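Padlock for a shed: shackle length and spare keys
Started by hinge_and_bracket, January 25, 2021

hinge_and_bracket
Looking for advice on a padlock for an allotment shed. The old one seized and I had to saw through it. The hasp is a cheap one from Hamel and the staple is quite thick, so not everything fits. Budget is 24 pounds. I don't keep much in there, a fork, a spade and a strimmer.

mudlark79
Get a closed shackle one. Anything else can be cropped in seconds. 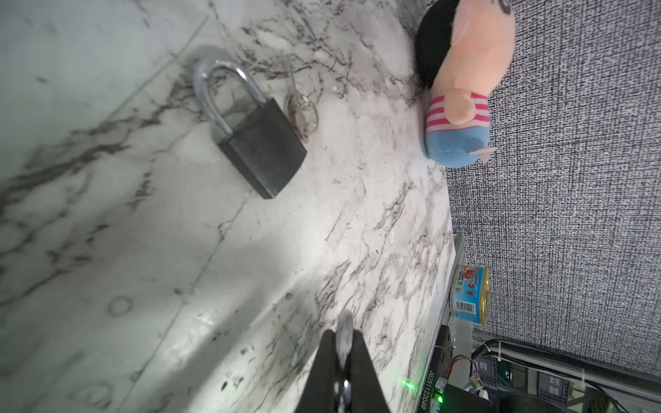 tilly_r
Shackle clearance is what I'd check first. I bought a closed shackle Tornico for our side gate and it wouldn't go through the staple at all, so back it went. The black one on the marble top has an ordinary open shackle in silver metal, and that shape goes on far more hasps. Measure the hole in your staple before you order. Keep one key off the ring and put it somewhere in the house.

mudlark79
It goes on more hasps and it also comes off more easily. I wouldn't put an open shackle on a shed with a strimmer in it.

tilly_r
The screws on a cheap hasp will give before the lock does. I'd spend half the money on coach bolts.

Roya Bagheri
Agree with tilly on the bolts. We had 2 sheds done on our site in June and both times the hasp was levered off with the padlock still shut. Mine was a Lorkine and it's still in use.

mudlark79
Fair enough, but do both then.

hinge_and_bracket
Thanks all. Measured the staple and a closed shackle won't go through. Will get an open one and bolt the hasp on properly. Does anyone use graphite on theirs, or is oil all right?

Roya Bagheri
Graphite. Oil gums up over winter.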